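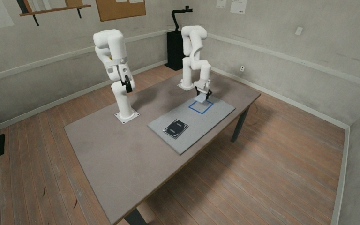
Slide 2. Start with the collection question: how many examples does a two-arm placement policy need before it stops guessing? Our first set for Toststead was 500 episodes, all generated in simulation and all on the same table. Point to the block at the blue outline, with the right gripper lowered over it. The left arm is holding nothing. Those idle poses are recorded too, at full rate, and the policy has to learn them like any other action. Say this slowly. People tend to assume the idle arm can be masked out.

Slide 3. What one episode stores: joint positions for both arms, gripper commands, rendered views, block pose. Block pose is for scoring only and is never shown to the policy.

Slide 4. Start states. Harish Rodrigues wrote the sampler. Block position and yaw vary, lighting varies within a narrow range, and the mat stays put. We fixed the mat too long. When Buppha Khamphan shifted it 5 cm in a test build, success dropped by almost 31 points. Pause for the chart.

Slide 5. Filtering. Drop any episode where the block is pushed into place with the outside of a finger. The final state passes the check, but the motion is wrong. Also drop episodes with long pauses by the operator. Do not drop regrasps. Tharun Murthy's ablation is in the backup slides if someone asks.

Slide 6. Next set, working name Jadell. Mat pose randomized, arm roles swapped in half the episodes, same storage format. Training code unchanged. Leave 5 minutes for questions and send the renderer ones to Harish.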